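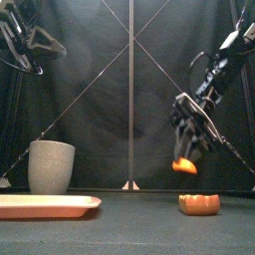 Gray cup, tray, orange bowl, and the two arms.

Nonness Campus Opinion Set

Data card and readme, one file, haven't split them yet. Last edit Saturday, September 13, 2025.

What it is

702 opinion pieces from student newspapers, plus the letters that ran in reply. Each piece is tagged for topic, for stance where there is one, and for whether the writer brings up their own background (faith, family, race, where they grew up, politics at home) as part of the argument. That last tag is the reason we built the thing. Everything else is extra.

Text only. English only. Nine papers, all at four-year schools. Paper names are in papers.csv, and please read the note column before you use any of them, a couple changed their names partway through.

Why

Smaranda Rusu was writing on how student columnists argue when they disagree with the group people assume they belong to. She needed a pile of columns and nobody's pile was public. So we asked papers for permission and started pulling. Prirnville gave us a server and a small amount of money, both gone now. Please don't email them for support.

What's in the folder

columns.csv: one row per piece. Id, paper, year, headline, full text, tags.
replies.csv: one row per letter or reply column. The parent id points back to columns.csv.
papers.csv: the papers, permission status, notes.
guide.txt: the tagging guide. Read it first, seriously.
disputes.csv: the 147 pieces where the taggers didn't agree, with both sets of tags and the final call.

Everything is UTF-8. If you open it in a spreadsheet and see junk where the quote marks should be, that's the import setting. The files are fine.

How pieces got picked

Editors sent us their opinion archives or let us pull them off the site. We kept signed pieces by students. Dropped: staff editorials, guest columns by faculty, cartoons, anything that was plainly a news story filed in the wrong section. Satire stayed in, with satire = yes. Some satire is surely still hiding with satire = no. One column about banning chairs fooled two of us for a week.

Heads up, Lostholm's paper only kept its most-read pieces online, so it leans toward the loud stuff. Don't compare it straight against the others.
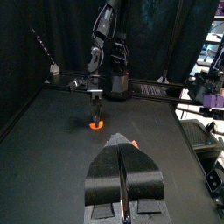 Gripper, fingers almost closed.

Tagging

2 taggers per piece, working apart, Alois Ortner and Tarmo Eglītis. Sarmīte Mockus settled the disputes. All three know student papers from the inside, so good on context, maybe too comfortable with it.

Topic tags: speech on campus, religion, race, gender, money and tuition, student goverment, national elections, foreign policy, campus life, other. A piece can have more than one. Please don't sum the topic columns and expect the row count.

Stance tag: left, right, mixed, none. This is about the piece and only the piece. A writer who calls herself a liberal and argues for cutting the student activities fee gets tagged on the fee argument. We do not tag people. If your paper says we labeled students' politics, fix your paper.

Background tag: yes, no, unclear. Yes means the writer names their own background and leans on it ("as a Catholic I think..."). A passing mention doesn't count. Guide has the edge cases, the long one about the two roommates is worth your time.

Most disputes were about mixed vs none. Second most, background unclear vs yes. We thought about dropping unclear and decided to leave it alone.

Known problems

Headlines. Editors write them, writers usually don't, and they run hotter than the column under them. Train anything on headlines alone and you'll get an editor detector.

Replies are lopsided. Angry readers write in, happy ones mostly don't. Also some papers ran only one reply per column as policy and we have no clue what got left out.

Comments sections are not in here. People keep asking. Half the comment systems are dead, and nobody in them agreed to anything.

Duplicate text: a few pieces ran in two papers. Same dup_id means same piece. Rimantas Baranauskienė found most of these after the first release, so if you have the older zip, throw it out.

Dates are year only. On purpose.

Names and privacy

Bylines are removed. So are names of private students inside the text, swapped for [STUDENT]. Public officials, deans and so on are left in. Yes, you can paste a sentence into a search engine and probably find the column. We can't fix that, the columns were published. What we ask: don't contact the writers, don't publish lists of them, don't build anything that scores a person's politics off this.

Writers can ask to come out of the set. No reason needed. We pull the row at the next release and the id stays retired.
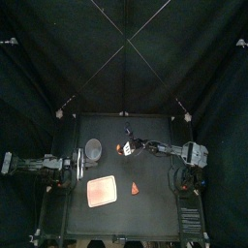
Removals so far have all been people applying for jobs who didn't want a sophomore column floating around in one more place. Fair enough. If you keep a local copy, please check removed_ids.txt when a new release lands and delete those rows on your side too.

Using it

Free for research and teaching. Quoting short bits is fine, reposting whole columns is not, the papers still own them. For anything commercial you need to ask each paper yourself, we can't grant it.

Cite as: Nonness Campus Opinion Set, Rusu, Mockus, Ortner, Eglītis and Baranauskienė. Add the release number from the zip name.

To do

Next release planned for October. Will have the fixed years for the Kalniņš paper (one whole folder came in with the upload year in place of the print year) and a rewritten section on satire in the guide.
Split this file into readme and card. Maybe.
Reply tags. Tarmo has started, the columns are there but mostley blank, ignore them for now.

Found a bad row? Send Sarmīte the id and what's wrong with it. Not a screenshot, the id.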